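November, downstairs at Drester, morning and into the afternoon

Picking up from the last entry. The tags on both hand grippers have been re-glued and the offset file regenerated, so anything recorded before this should be processed with the old file and anything after with the new one. I put the old one in the archive folder with "pre-glue" in the name. Please don't delete it, the Cletska people still have clips that need it.

Plan for the session was cup handling by hand demonstration, two grippers, for the Drolo set. Bottles and box after that if there was time. Target was 72 good demos. Got there, but later than I wanted.

Setup

Started the capture software, Asante build 3291. The build before it was dropping the left-hand stream after a few minutes and I didn't want to fight with that again. Left and right both came up first try. The head view took two restarts. I still think the cable is the trouble and not the software, because wiggling it at the plug end brings the picture back. Ordered a new one.

Ran the usual calibration before starting: both grippers held in view, fully open, fully closed, then each one turned slowly so every tag face gets seen. Jaw width on the right reads slightly open when it's fully closed. It did that last time too. I zeroed it in software and made a note in the header.

Lighting is still the main headache in this room. The tile is shiny and the ceiling lights come back off it. When a tag is tipped toward the window side it washes out and the tracker guesses. Turned the exposure down one step on both gripper cameras, which helped more than I expected. The inside of the box got a bit dark as a result but still usable.

Cup demos

Floor start, cup upright, left gripper approaches with jaws open, close, lift, carry, set down. Right gripper stays closed and out of the way unless the cup tips. We tried it at first with the right one open as well and people kept bringing it in to help without thinking, which makes the demo useless as a one-handed example. Starting with the right closed fixed most of that.

Notes on the motion itself, for whoever does the next batch:

Go in level. If you come down on the cup from above, the jaws hide the rim from the gripper camera and there's nothing in the picture to learn from.

Stop for a beat before closing. The segmenter uses the pause to split reach from grasp. Without it we end up cutting clips by hand, and I spent an hour on that last month.

Squeeze only until the cup is held. Clear cups buckle and then the width signal carries on shrinking, which looks to the model like a smaller cup.

Keep your elbows off your ribs. Sounds fussy, but tired arms give short, jerky lifts and you can see it in the plots.
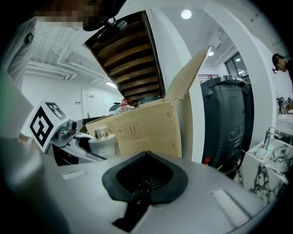
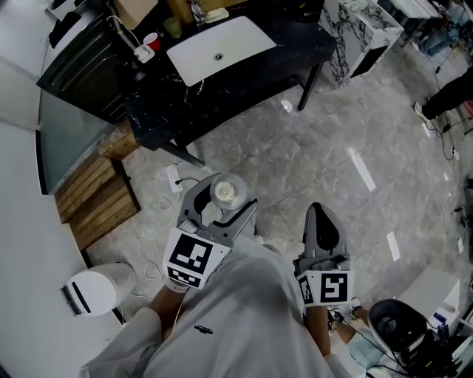 Demo session, Drolo set. First: gripper view with the box and bottles. Second: head-height view, cup on the floor between the left jaws.

Rejected 13 demos in total. Most were lost tags, left hand, all when the wrist rolled outward past the point where the big tag faces the camera. The small one on the edge should cover for it and doesn't, it's too small at that distance. Bigger edge tag, or move it. I'd rather move it, since a bigger one will hit the box flap. The rest of the rejects were people talking to each other mid-clip and stopping halfway through the carry. Fair enough, it was a long morning.

Box and bottles

Only did 4 of these, as a test. Take a bottle out, stand it up beside the box, put it back. The flap is a problem. It catches the gripper body on the way in and the operator leans around it, so the path comes out curved in a way the arm won't be able to copy. Next time either tape the flap back or cut it off. My vote is tape, for now, in case we want the flap-closing task later.

The bottles are fine. Pump and cap shapes don't seem to bother the jaws if you grab below the shoulder. The taller ones need a slower set-down or they rock.

Replay check

Ran a handful of the cup demos through replay on the bench arm after lunch. Reach is good. Lift is good. Set-down lands too low every time by the same small amount, so that's an offset and not noise. My guess is the re-glue: the tag sits a hair higher on its block than it did and I measured from the old edge. Will remeasure with calipers and rerun the offset before anybody trains on this. If the replay still digs in after that, then it's the floor height in the config and I'll redo that too.

No point throwing the demos out. The raw clips are fine and only need reprocessing.

Odds and ends

Battery on the right gripper was under half by noon, left was nearly full. Either one is old or one isn't seating on the charger. Swap them next session and see which way it follows.

Cables on the floor need sorting before we do any walking demos. For standing and crouching work it's all right, but I don't want anyone stepping back with a gripper in each hand and their eyes on a cup.

Drive is getting full. Moved the oldest Cletska raw clips to the shelf drive and checked the sums – they match.

To do

Remeasure left tag, new offset file, reprocess today's cup clips
Move the edge tag and print a spare
Tape the flap
New head camera cable when it arrives
Try blinds down on the window side
Write up the pause-before-closing rule on the sheet by the door, the current one still says to move without stopping

Left the grippers on charge, right one in the left slot.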